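Speaker notes – Setting up a small supper club
Reading time: 2 min

Slide 1. Thank Lena Pietrzak for the invite. Say who I am and where I cook. Mention that the handout is by the door and has the budget sheet on it.

Slide 2. How we started. Two friends, one rented room on Samden Street, 18 seats. First supper was in April. We sold out by word of mouth and lost money on it. Give the number: we spent 1750 dollars and took in 1000. Pause there.

Slide 3. Where the money went. Too much fish. Rented glasses we didn't need. I paid for the room from noon and didn't unlock it until three. Show the receipt from Domański, the wholesaler, and read out the second line only.

Slide 4. Pricing. Work out the food cost per seat first, then the room, then pay yourself something. Wojciech argues for charging at booking, and I agree with him now. People who have paid turn up. Keep the refund rule short enough to fit in the confirmation email.

Slide 5. The menu. One dish that can wait, one that can't. Soup can wait. Don't put two things in the oven at different temperatures. Ask who in the room has done this – there will be hands.

Slide 6. Permits. Go slowly, this is where the questions come. Rules differ by county, so call the health department before you print anything. Haruna Ichikawa has offered to stay after and talk about insurance. Point to her.

Slide 7. Seating and service. Long table or small ones? We changed to one long table for the third supper and kept it. Family-style platters for the main, plated dessert. If time is short, skip the part about the seating chart.

Slide 8. Table settings. Keep it plain and buy secondhand where you can. Set one full place the day before and sit down at it. Check there's room for elbows and for the bread. Then leave the last slide up and take questions. Ibrahim has the microphone.

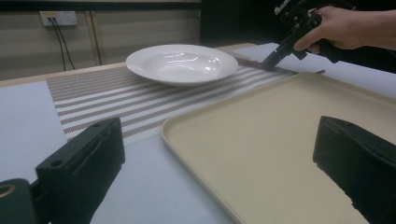 If nobody asks about wine, bring it up myself: guests bring their own, we supply the corkscrew. Finish by ten to so the next speaker can set up.

Contact: Samden Supper Club | © 2024 | Back to top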